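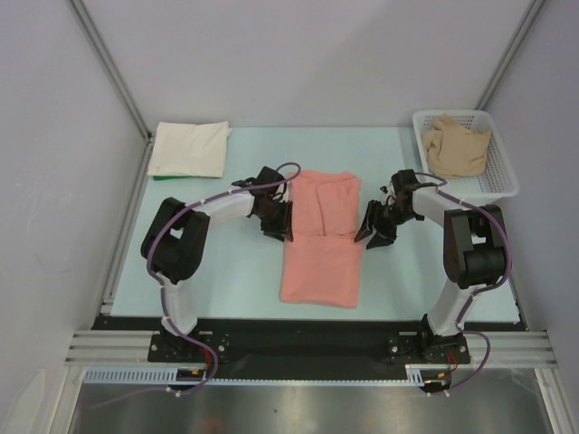
Shirley McIntyre wrote to ask whether T-shirts really need folding at all, or whether she can go on rolling them the way her mother did.

Rolling is perfectly fine, Shirley! We fold ours lengthwise first – sides in, sleeves tucked, then up from the hem – as they stack so nicely on a shelf.

How do I get rid of the little wrinkles?
Smooth each layer with your palm before you make the next fold, and take your time over it.

Will it work for long-sleeved tops?
Yes, just lay the sleeves down along the back.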